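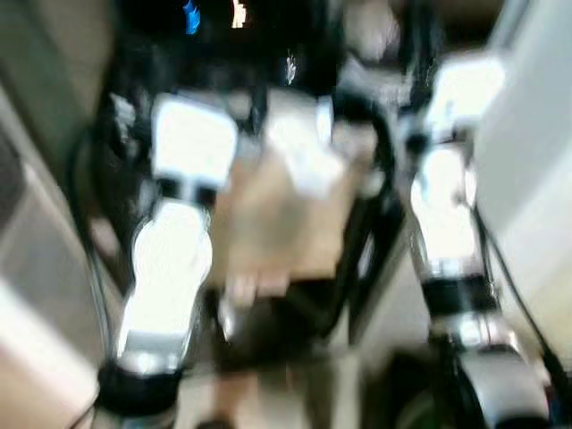 Wednesday, mostly blur.

3 min read

Day 10 of wearing the step counter, and I believe it less than I did on day one.

The number last night was 3,002. The number the night before was 1,884. I would like someone at Nadatico to explain this to me, seeing that last night's total came from a day when I sat on the couch with a cold and got up for soup, and the night before was when I walked all the way to Stubbs and back carrying cat litter. I have a theory that it doesn't count your steps if your arms are full. My other theory is that it counts stirring. I did stir the soup a lot.

So today I tested it, in a small and probably worthless way. I sat at the kitchen table and waved my left arm for as long as one song lasted. It gave me credit for a decent stroll. Then I walked to the end of the street with my hand in my coat pocket and it gave me almost nothing. I came home and got the little buzz on the wrist and the message that says "Time to move!" I had my shoes on still.

The app says I'm doing better than 80 percent of people like me. What people? It knows my age and my zip code and whatever I typed in for weight, and I lied about the weight. If it's comparing me with people who are like the person I made up, then good for her, she's very fit.

I keep wearing it, though. That bothers me more than the numbers do. Sunday I wouldn't have thought twice about taking the bus home from Povside, and tonight I stood at the stop arguing with myself about it. The bus came. I let it go by and walked. My feet hurt now and the left heel has a blister, the same place as always with those boots. I didn't check the total until after supper because I wanted to prove I could wait, and then I checked it three times.

The walk was fine. I'll give it that much. They've painted the old hardware store a green I don't like, and there's a sign in the window saying a bakery is going in. There was a sign saying a bakery was going in two years ago. It was cold enough that I could smell somebody's woodstove along the lower road, and I got a good look at the river, which is high. None of that shows up on the graph. The graph has a bar for the hour between five and six and the bar is orange.

I looked up the sleep part too, since it came with the thing and I may as well be misinformed about that as well. According to the chart I was in deep sleep from nine until ten last night. From nine until ten last night I was watching a movie. It wasn't a very good movie, but I was awake for it and I could tell you how it ended.

The email this afternoon wanted me to sign up for something called the Skirkska Challenge. You pick a trail on a map and your steps move a dot along it, and when you get to the lake at the end you receive a badge. A picture of a badge, I should say. There's a small charge to join. I've been to plenty of lakes and have never had to pay for the dot. I deleted the email and then went and got it back out of the trash to see how long the trail was. Too long, at the rate I'm going, unless I take up soup full time.

What I can't get past is how sure it sounds. If it said "you walked some today, maybe more than yesterday," I'd believe it, and I'd probably be grateful. It's that last digit. Where did the 2 come from?

I'm going to give it to the end of the month and then put it in the drawer with the bread machine manual and the posture strap. I wrote the same about the posture strap, if I remember right, and I had that on until spring.

Boots by the door, bandage on the heel. Laundry didn't get done. It's charging on the counter now with its little light going.

14 shares
2 comments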